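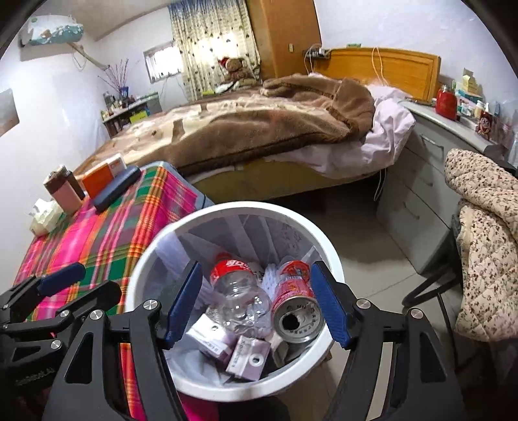 Hunt: bedroom trash and pick-up recordings, README

5 min read
Print | E-mail

Last edited 5/18/20

Hi! If you've landed in this folder you're probably either on the Velteo side and want to train something, or you work with me at Grindura and want to know what on earth happens to the files after you drop the card in the tray. I've tried to write for both of you. I'm a home-help worker, I've cleaned other people's bedrooms in Bundthorpe for most of my working life, and I got the README job by complaining about the old one.

What's in it

There are 282 recordings, made in 21 bedrooms. Each one is a single job done with the hand-held grippers, start to finish, with the camera on the tool. The jobs are small: picking things out of a bin, putting things into a bin, clearing a bedside table, folding back a blanket. We started in October with bins, so bins are by far the biggest pile.

Of the total, 202 have been checked and labeled by somebody who does the work. The rest are in the folder called unchecked, and please believe the name. Some of those are fine and some have me stopping halfway to answer the door.

How it's laid out

rooms/ has one folder per bedroom
checked/ has the label files, plain text, same name as the recording
unchecked/ is what it says
notes/ is our comments, spelling mistakes and all

The labels

Every label file says what was picked up, where it went, and whether the person would call the job done. We fought for that last field. The first label sheet we were given only asked if the object had been moved, and a bottle can be moved very nicely into the wrong bag.

We use our own words for trash because they're the ones that matter on the job: bottle, can, box, wrapper, other. Cardboard medicine boxes get their own tag, med_box. An empty one goes out with the cardboard, and one with anything left inside goes back to the person who lives there, every time, no guessing. If your model can't tell whether a box is empty, I'd much rather it left the box alone and called one of us. There's a tag for that too, ask_first. Please don't train it away because it looks like a failure in your numbers!

"Other" is a big bucket, sorry. Brushes, bits of string, hair clips, all sorts. I keep meaning to split it up.

What recording is like

Slower than working with your hands, no way around it. You learn to come at things from straight above, and to open the jaws wider than feels natural. Crumpled plastic bottles are easy enough, since they give a little. Thin wrappers are awful. The bag lining a bin loves to come up along with whatever you're after, and we kept plenty of those takes in on purpose (look for bag_lift in the labels) because a machine working in a bedroom is going to meet a lot of bin bags.

My wrists get tired after a long stretch, so we agreed on 3 jobs and then a break. That's written into the shift sheet now. If you ask us for more recordings, please plan around it.

What's changed for us

I'll be straight, I was against it at first. I figured we were teaching our replacement to empty bins and that'd be that. I'm less worried now, though I wouldn't say the worry's gone. Recording time is paid at the normal rate and it's scheduled, so it isn't squeezed in between visits like it was in the first weeks (that was bad, and people got home late). A couple of my coworkers really like it. A couple asked to stay off it and they've been left alone, which I was glad to see.

The part I'd like to keep hold of is the looking. When I do a bin I notice if the medicine boxes are piling up faster than they should, or if there's hardly any food packaging. I tell the office, and sometimes somebody gets a phone call they needed. None of that is in the label files. I've asked whether a note field could go to the office when a machine does the bin, and the answer so far is "maybe later." I'm writing it down so later has somewhere to start.

Permission and privacy

Everybody whose bedroom is in the set said yes on paper, and they can change their mind. When they do, the whole room folder goes, labels included, so pull a fresh copy before you start anything new. These are real bedrooms with people's own things in them. Don't post stills, don't try to work out whose room it is, and don't read the labels on medicine.

Known problems

Room folders aren't in date order. The sound is switched off in most recordings but a few from the early weeks still have it, and I'm working through them. Cans and bottles got mixed up in one batch of labels, and I've marked the ones I found with a question mark. If you find more, write to the address in the footer and tell me the file name, please, just "one of the bin ones" won't get me very far.

Contact: Hunt desk, Grindura home help, Bundthorpe | © Grindura | Back to top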